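The Bottom of the Bin

Everybody I know has a junk drawer. Ludger Oltmanns has a junk bin, gray metal, large enough to bathe a spaniel in, and he would like it understood that there is a difference.

"A drawer you can close," he says. "A drawer is for cowards."

I came to see him because my own drawer had stopped closing in June, and because a friend told me he was the man to see about objects that have given up on belonging anywhere. He runs Altard, a repair and salvage shop with 14 parking spaces and, on the morning I visited, 2 cars, one of them mine. People bring him the contents of dead relatives' garages. He sorts it, fixes what can be fixed, and sells the rest to people who are busy filling garages of their own.

The rules are simple enough to be written on the wall, though he has never written them there. Everything goes into the bin. Everything comes out of the bin. Whatever is still in it on Friday has failed some kind of test, and Ludger takes a personal interest in finding out which.

He has opinions about bins. Plastic ones flatter their contents, he says, and cardboard ones get damp and forgiving. Metal tells you what you've got. A wood screw dropped into a metal bin makes a noise you can't ignore, and a marble makes one you can't forgive.
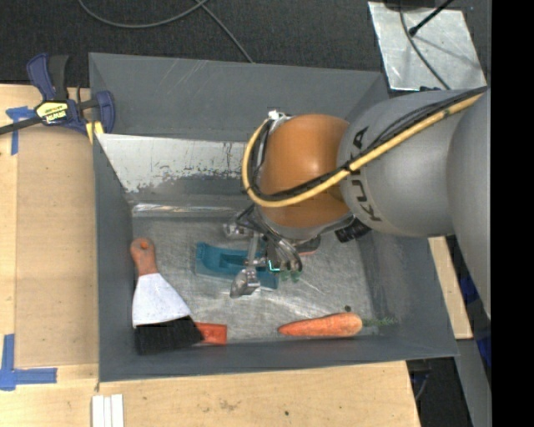 What survives to the bottom is nearly always the same sort of thing. Putty knives, for a start. I had assumed the putty knife was a tool a person bought once, used on one regrettable window, and kept until death. Ludger says people buy a new one for every job, having failed to find the last one, which is in the drawer, under the takeout menus. He has sold me one. I already owned three.

Then come the plastic parts, which are the real aristocracy of any junk collection. They have slots. They have rims. They are molded in confident colors and plainly belong to something, and the something has been gone for years. My own drawer held a curved white piece that I had moved through four apartments on the theory that the day I threw it out, a major appliance would stop.

Ludger keeps a shelf for these. He calls it the Plastano shelf, after a housewares line his mother sold door to door, and he claims he can match one part in every 800 to its owner. I asked how he arrived at the figure. He said he had matched one part.

"And it was a good day," he said.

There is a philosophy of tidying in which you hold each object and ask how it makes you feel. I tried this with the white piece at Ludger's counter. It made me feel watched. He took it from me, turned it over a couple of times, and said it was the foot off a dish rack, probably a Vunutora, and that the rack must have wobbled. It had. I had blamed the counter and moved out.

I drove home with the new putty knife on the passenger seat and emptied the drawer onto the kitchen table. It took until dinner. I found the three old knives, a key to a bike lock, the warranty for a Sandhu toaster and enough rubber bands to restrain a horse. The keepers went into a roasting pan, the closest thing I own to a proper metal bin, and they made a terrific racket going in.

The drawer closes now. The roasting pan is on top of the refrigerator, and we're having chicken on Sunday, so it will all have to go somewhere by then.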